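Centro de Ajuda da Comunidade – Mobilidade ciclável e transporte ativo

Apoio financeiro a uma associação local: reconhecimento de trabalho pro bono e prestação de contas

Osaveo
Publicado em 2020-12-17

Exmos. Senhores,

A associação que represento promove o uso quotidiano da bicicleta no município e prepara, para março, a entrega anual de distinções a pessoas e entidades que se destacaram na mobilidade ciclável. O jantar presencial foi suspenso e a cerimónia decorrerá à distância, acompanhada de um leilão solidário em linha.

O município aprovou um apoio de 4000 euros, condicionado à apresentação de um orçamento no qual se identifiquem as contribuições em espécie. Entre estas contam-se os serviços de um gabinete de desenho urbano, que elaborou gratuitamente o plano de estacionamento para bicicletas junto das escolas, e as horas de acompanhamento dos percursos escolares.
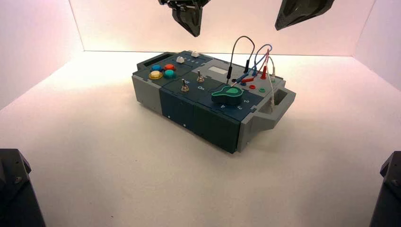

Pontos a esclarecer

Solicita-se orientação quanto ao seguinte:

– se o trabalho prestado pro bono por um profissional pode ser inscrito no orçamento pelo valor de mercado ou apenas pelo valor-hora de referência do regulamento municipal;

– se uma entidade que contribuiu com trabalho gratuito pode, no mesmo ano, ser distinguida pela associação sem que daí resulte conflito de interesses.

O regulamento interno das distinções data da fundação da associação e é omisso em ambas as matérias. Prevê apenas um júri de 5 elementos, designados pela direção, e a publicação da lista de nomeados antes da votação.

Agradece-se, desde já, a atenção dispensada.

Olvera

Relativamente ao primeiro ponto, a prática corrente consiste em separar duas situações. O serviço profissional especializado, prestado no âmbito da atividade habitual de quem o oferece, é valorizado pelo preço que a mesma entidade cobraria a um cliente comum, mediante declaração assinada com a descrição do serviço, o período de execução e o valor correspondente. As horas de acompanhamento de percursos são inscritas pelo valor-hora fixado no regulamento municipal, ainda que a pessoa em causa exerça uma profissão mais bem remunerada.

Na candidatura que a nossa associação apresentou no último ciclo foram declaradas 382 horas de acompanhamento, todas suportadas por folhas de presença rubricadas no próprio dia. Os serviços do município devolveram apenas duas folhas, nas quais faltava a indicação do percurso. Recomenda-se, por isso, que o modelo contenha data, percurso, hora de início e de fim e assinatura do responsável.

Convém ainda que as contribuições em espécie figurem em coluna própria, com igual montante na receita e na despesa – de outro modo, o saldo apresentado ao município ficará incorreto. As receitas do leilão não devem ser incluídas nessa coluna, por se tratar de entradas em dinheiro.
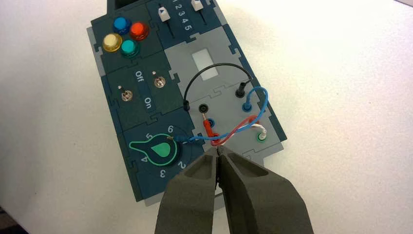
Wiltisari

Concordo com a resposta anterior no que respeita às folhas de presença, mas aconselho prudência quanto ao preço de mercado. Alguns regulamentos municipais fixam um limite para as contribuições em espécie, e o excedente é simplesmente desconsiderado. Deve consultar-se o aviso de abertura antes de pedir a declaração ao gabinete.

Quanto à distinção, não se vê impedimento, desde que a contribuição seja mencionada na lista de nomeados e que nenhum membro do júri tenha ligação profissional à entidade. Se existir essa ligação, o membro declara-a por escrito e não participa na votação da categoria – a ata deve registar a ausência.

Hindov

No nosso caso nunca foi pedido nada disto. Enviámos o orçamento por correio eletrónico e o apoio foi pago. Sugiro que telefonem para os serviços municipais.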